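Subject: Re: [skills-lab] Two months with the suturing robot
From: Dretelano skills lab

On the Purham list, Stefanou wrote:
> Does the robot leave your technicians with anything to do?
> Ours are worried, and I'd like to tell them something
> better than "wait and see".

Loads, and I'm delighted you asked! Before August our technicians spent 6 hours of a shift bent over pads, tying the same stitch so that the trainees had closed wounds to study. Sore necks all round. Now they set the task, watch the arms, step in when a thread snags and mark every closure afterwards. Two of them have started writing the marking guide themselves (it's on version 4 and far better than mine). 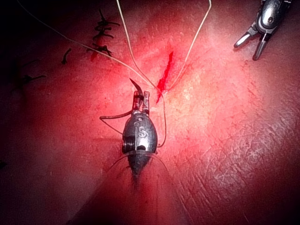
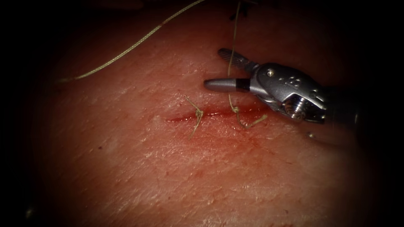 Dresard replied off-list that the watching is harder than it sounds, and that at their site people lost their hand skills within a season because the machine got all the practice. They now keep one bench for hand tying and rota everyone through it.

I think that's a cracking idea and we're copying it from next month. The other change is pay: marking is graded above bench work here, so all 8 technicians went up a band. It took a lot of arguing, so do get that settled before the kit arrives, Stefanou. Happy to send the rota and the marking guide to anyone who wants them.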